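FOR IMMEDIATE RELEASE
14th September

Jurnus opens free computer refurb program to Hadum and Lolden households

Jurnus, the office equipment reseller, is widening its refurbished computer program to cover all of Hadum and, for the first time, Lolden. Applications open now. No fee, no credit check, one machine per household.

The pilot ran from June in Hadum only. 456 applications in, far more than planned for. Waiting time went up to 8 weeks at one point, which we know was too long. Target for the new round is 6.
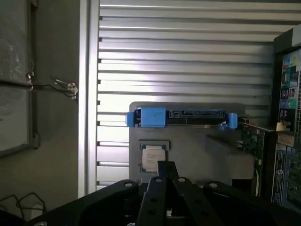
Jurnus Community Hardware Team

Who can apply: anyone living in Hadum or Lolden with a school-age child at home, anyone in job training, anyone over retirement age. Proof of address needed. A utility bill is fine, so is a library card letter.

What you get: a desktop, monitor, keyboard, mouse, power leads. Drive wiped and a fresh operating system put on before it goes out. Laptops are not part of this round. We get asked this a lot, sorry, we just don't recieve enough of them.

Printers no. Webcams if we have them.

Delivery is by Nyarko, the local courier, on a set route through both towns. Applicants get a text the evening before. If you're out, one more try, then the machine goes back in the pool for the next household.

Businesses wanting to donate: desktops less than roughly 8 years old, any make, working or not. Dead ones are still useful for parts. Please take out your own discs and USB sticks first. Pickup is free for 2 machines or more, single ones can be dropped at the Jurnus counter in Hadum during shop hours. Wipe certificates on request, ask at the time and not a month after.

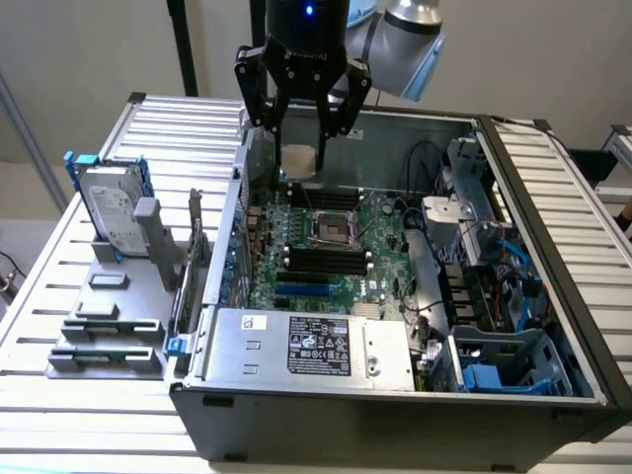 Desktop open on its side, memory slots and CPU socket in view.

Support after delivery is by phone for the first 6 months. After that the shop counter will look at it for free but parts are charged at cost.

Application forms at the Jurnus counter, at both town libraries, and on the Jurnus website under Community. Paper forms are processed at the same speed as online ones. Forms from the June round don't need to be sent again, those households are allready on the list.

Press contact: Jurnus press desk, via the main switchboard. Interviews by arrangment.

ENDS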